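Search this site Enter keywords Go

The Bottom of the Bin

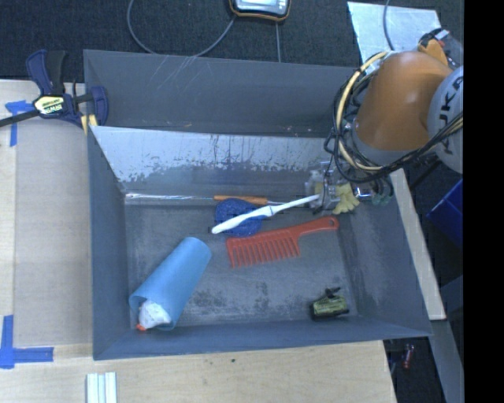 Brush, comb and other holdouts in the gray bin.

Ingvild Hedlund has been clearing out the bathroom cupboards at Bunanmont since January, and she has opinions about combs.

"I own 8," she says. "I have one head."

Her method is to tip everything into a bin and argue with it. The red-orange comb stays, on the strength of its wide teeth. The white brush with the blue accents is harder. "It's a perfectly good brush — that's how they get you."

And the light blue container lying on its side, with something white crumpled inside?

"I'm leaving that for last," she says. She said the same of the hall closet, which took her 39 days.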